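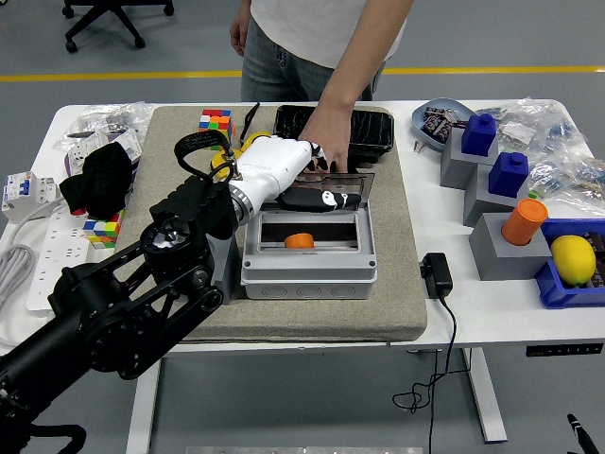
A gray enclosure box with its smoked lid open, on a white table.

6 December 2020
By the Rundgate editorial desk

The electrician has worked in the old houses of Dralham for 25 years. I asked what people get wrong when they buy such a house. "They look at the roof and the kitchen," she told me. "Almost no one opens the fuse box before signing."

In September she rewired a house near the Plaltuvov mill. The work needed 200 meters of new cable and five weeks. The family stayed upstairs all this time — with one lamp and a kettle. "They were very patient. I was less patient," she said, and laughed.

I wanted to know if she teaches young people. She has one apprentice now, sent by the Geagea school. "The first month I only let him write labels. He hated it, but his labels are better than mine."

Next spring she will begin on the Dralham library, where the cellar still has cloth-covered wires.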